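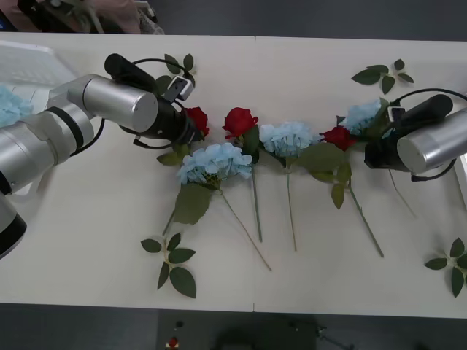

Planning for two arms at one table

Fadwa Zerouali maintains the motion planner at Mekel, where two arms share a white table and sort artificial roses and hydrangeas. Most of her time goes on the part of the code that decides which arm may move.

"Each gripper carries its own camera, so you get two opinions about every stem," she says. "The first version merged them into one map and planned from that. It was slow, and it was wrong whenever an arm covered a flower."

The current version keeps the maps separate and compares them only where the two workspaces overlap. A plan is recomputed every 500 milliseconds, and a grasp is dropped after 3 failed attempts.

Stems are the awkward case. The detector finds a bloom easily - red on white is no test of anything - but a thin green stem gives few depth points. Zerouali fits a curve from the head downwards and discards it if the residual is too high. Loose leaves go into a class of their own, which the planner treats as clutter.

Her colleague Moataz Ait Brahim wrote the replay tool, which steps through a logged run one planning cycle at a time. "We had 49 logged faults in January," he says. "33 were timing. The two clocks had drifted and the arms were waiting for each other."

The clocks now share one source. Zerouali's next job is the handover routine, which still assumes a rigid object.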